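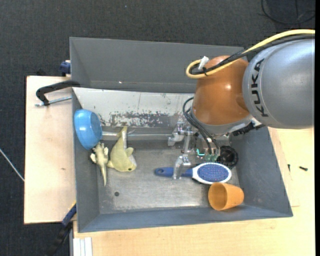

The print of Trovia arrived in Jelport in eight cans, and Edit Dobos signed for seven. The eighth came an hour later by a different courier, in a box that had held floor tile. She entered both deliveries in the log, noted the difference in packing, and carried everything up to the inspection bench.

Her job was to establish the running time. The archive catalog gave the length as 266 meters for the last reel. The censor's card, typed the year of release, gave 291. A festival wanted to show the film complete and had asked which number was right. The director was dead, the editor was dead, and the production company had become a parking garage.

She began with the last reel. The leader was original. The edge codes ran in order for the first scene, in which the detective, Rana, walks along the harbor wall and counts the lit windows of the Hotel Herna. The splices were cement, even, made by one person with one machine. At 53 meters there was a tape splice. The tape had yellowed and the adhesive had bled onto the adjoining frames on both sides.

Edit measured the bleed, cleaned it, and looked at the edge codes again. They jumped. She subtracted one from the other, converted, and got 25 meters. The figure matched the gap between the catalog and the card, so one question was closed.

The second question was what had been on the 25 meters. The published screenplay had Rana enter the hotel, go up to the third floor, and find the room empty. The print had her on the wall and then, after the tape, on a train with her hat in her lap. Every review Edit could find praised this. One critic had called it the boldest cut of the decade. Two books on the crime film gave it a chapter each, and both chapters argued that Rana never went in at all.

She put the reel on the viewer and ran the join several times at low speed. The last frame on the left showed Rana's hand on the harbor railing. The first frame on the right showed the train window with water on it. The soundtrack popped. A cut made in the editing room would have been covered with a patch on the track, and this one had no patch.

In the can, under the core, she found a folded repair slip from the Jelport Regal. It was filled out in pencil. Damage: gate jam, reel 8. Action: removed, rejoined. Shown same night: yes. Complaints: none. The line for the projectionist's name had initials she could not read.

She copied the slip, wrote her report, and gave both lengths. Under "Cause of loss" she typed "projection damage, local repair." Under "Other elements known" she typed "none." The form had a box for remarks, and she left the cursor in it for some time.

The festival replied within the hour. They were grateful – they had only needed the number for the schedule. They asked if the program note could still use the phrase about the boldest cut.

Edit wrote back that the wording of the note was up to them. She attached the slip as a second file, labeled it with the date, 24/10/2026, and went to put new tape on the splice. The old tape went into an envelope. On the envelope she wrote the reel number and the word "Rana," and she filed it under H, for hotel.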